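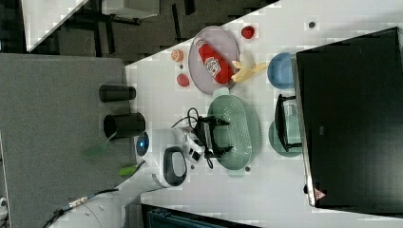 Hawthorne Oval Colander, Pale Green
Item 1643 | Sold by Kandport

It drains things. We considered a longer pitch, but Mariama Quartey, who writes our catalog, had a lunch to get to. The Hawthorne is an oval colander with 2 matching tab handles, one at each end, so you can grab it whichever way you left it in the sink.

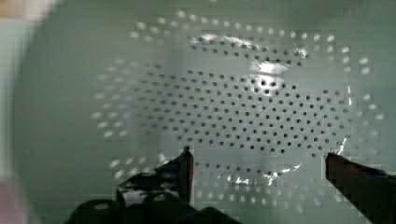

The holes are small and set close together across the base, then carry on up the sloping wall. Your peas have been warned.

Ships from Stallton. For spare parts, call extension 414. There are no spare parts.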